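Week 6 notes — Reading a household's rubbish (and other consumption records)

Hi all, these are tidied up from what I said in the lecture, plus a few things I ran out of time for. The slides will go up once I've fixed the one with the upside-down table.

## Where we got to

Last week we did diaries and surveys, where you ask people what they buy and use. This week is the other route: you go and look at what they leave behind. Discard studies borrow a lot from archaeology, and I'm very fond of them, partly because my first paid research job was sorting kitchen waste in a shed behind a council depot. (It was August. Nothing smelled too bad. I got lucky!)

The big thing to hang on to is that self-report and discard usually disagree, and the disagreement is your data. People under-report the stuff they feel a bit sheepish about and over-report the stuff they reckon they ought to be eating. If you only have one source, you've got no way of seeing that.

## The Bakham study

This is the set reading, Afridi and Shaikh. They recruited 249 households across two neighbourhoods, Cevier and Ghumman, and collected both a written diary and the packaging. After cleaning they had 1,349 usable household-days, so do check the appendix for how they got down to that. The attrition section is short and I think it's too generous to itself.

Naheed Afridi did the coding scheme, and it's the bit I'd like you to read properly. Every item gets a category, a size and a "completeness" code. Completeness sounds dull, but half the arguments in chapter 4 hang on it. A box tells you something was bought. It doesn't tell you the contents were eaten, shared, given to the neighbour or tipped down the sink. Babar Shaikh's field notes are lovely on this — he has a whole page on biscuit tins that end up full of buttons.

Some things to watch for as you read:

- Nested packaging. Is a carton with a tray and wrappers inside one item or several? They changed the rule partway through the pilot.
- Multilingual labels. Coders who couldn't read a label tended to dump it in "other", and the "other" category swelled in Ghumman for exactly that reason.
- Gifts. Fancy packaging hangs around the house for ages, so the discard date can be months off the purchase date.
- Medicines. These were coded separately, and consent for them was asked for separately too. Keep that in mind for your ethics forms.

## Before the tute

Bring a one-page draft of your own coding scheme. Handwritten is fine. We'll swap with the person next to you and try to break each other's categories, which is the fun part. If you're in the Tovier building group, we're starting at 2 and the room is up the back stairs.

Mixed packaging, then a blister pack:

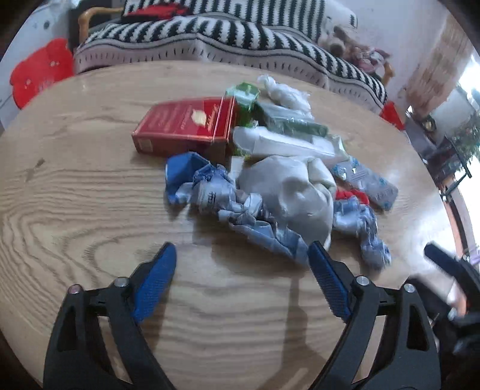
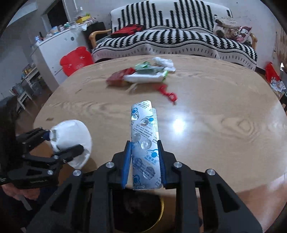 **Why bother with a diary at all if you've got the packaging?**

Because plenty of what a household consumes never comes in a packet. Veg from the garden, lunch at work, a loaf from a mate: the bin is silent on all of it, and the diary is where you'll pick it up. Use the diary for those gaps and compare the two wherever they overlap.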